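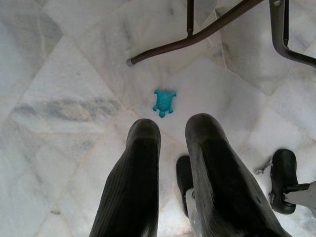 Bright blue plastic turtle on a white marble floor.

How to cite an exhibition catalog from the Sedton collection

3 min read

1. Copy the title from the title page. Cover titles are often shortened.
2. Enter the issuing body as author if no compiler is named.
3. Record the exhibition dates separately from the year of printing.
4. Add the shelf mark. Catalogs from the Ullden bequest use the prefix U and a number from 1 to 200.
5. For a single exhibit, give the entry number after the page: p. 17, no. 34.

Unpaged leaflets of up to 6 leaves are cited by leaf, front or back (leaf 2, back).

Contact the Sedton reading room | © Sedton Library | Back to top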